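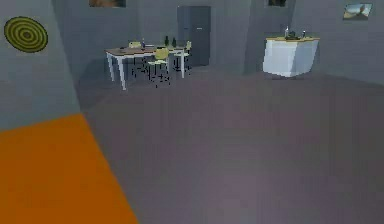 Grey floor, orange rectangle, round target on the wall.

I have been learning to bake bread since September and I have finally got a loaf I would give to someone else. It took me longer than it should have, mostly down to bad habits.

The first was guessing the water. I used a mug for years. Arben Jurić, who I used to work with, told me to weigh it, and I ignored him until he lent me his scales. My plain white loaf is now 400 grams of strong flour and I leave it at that size. It fits the old tin and the two of us get through it before it goes stale.

The second was the flour. I was buying whatever the shop had. There is a mill at Hikivcombe that sells through the Saturday market, and theirs takes up more water than the supermarket bag. The first loaf I made with it was like a brick. I added a bit more water the next time and it was better. The wholemeal I still can't get on with. 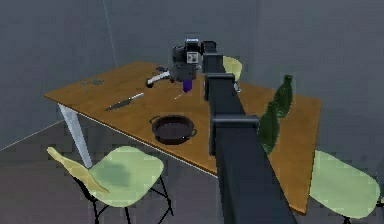
Then there is the oven. Ours is a Canier that came with the house and the dial can't be trusted. I bought a cheap thermometer to hang off the shelf and found that when the dial says 200 it is a good deal cooler inside. So I turn it up past the mark and wait. The loaf goes in for 40 minutes, out of the tin for the last few, then on to the rack. I used to cut it straight away and the middle was always gummy. Now I leave it alone until after lunch.

Kneading I do by hand. I had a go with my sister's mixer and didn't like the washing up. Ten minutes with the radio on is fine, and I can feel when the dough has changed, though I couldn't have told you what that meant in the autumn.

Rising is the part I still get wrong. Our kitchen is cold in the mornings and the times in the book are no use. I start at 7, go and do other things, and look at it when I remember. On a mild day it has gone over the top of the bowl by then. On a cold one it has hardly moved. 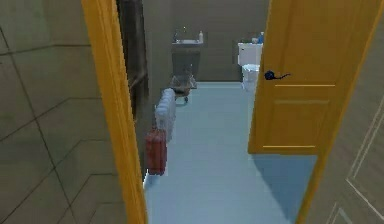
Zusgate Home Bakers' Club

Anum Malik has asked members to post what they are working on, so I have put this up on my page here as well. She wants rye next month. I have a small bag of it in the cupboard and no starter yet, so if anyone can spare a jar of theirs I will bring the jar back. Caraway seeds I have plenty of.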